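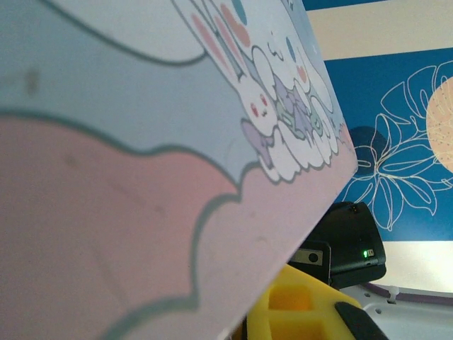 4.2 The student teams

The course ran over one term, with teams drawn from the second year and a shared arm that everyone called Jallen after the cupboard it had once lived in. Each team had to write a routine that picked up a flat item, turned it and put it down again in a marked place. We had thought this the easy task. The harder one, sorting small parts, was finished by most teams before they had stopped arguing about the flat one.

Figure 3. Wrist view from the flat-item task. The printed card fills most of the view at this distance, with a corner of the yellow tray below it.

As Figure 3 suggests, a card held near the wrist leaves the camera with little else to look at. Team Calari answered this by collecting 1000 more views of the same kind, and learned a great deal about pastel colours. Team Prasitz moved the arm back 40 mm before each decision, a step they described in their report as "active perception" and in the lab as "backing up a bit". It took them two afternoons to write and five to name.

Marking was done by the second author (Ngân Đặng) and by Wellington Rezende, who did not teach on the course and could therefore be rude about it. They agreed on most scores. Where they differed, it was usually over whether a card put down face first counted as put down. The handout, which we wrote, says nothing on the matter. Team Dimitriou had noticed this in March and built their whole entry on it.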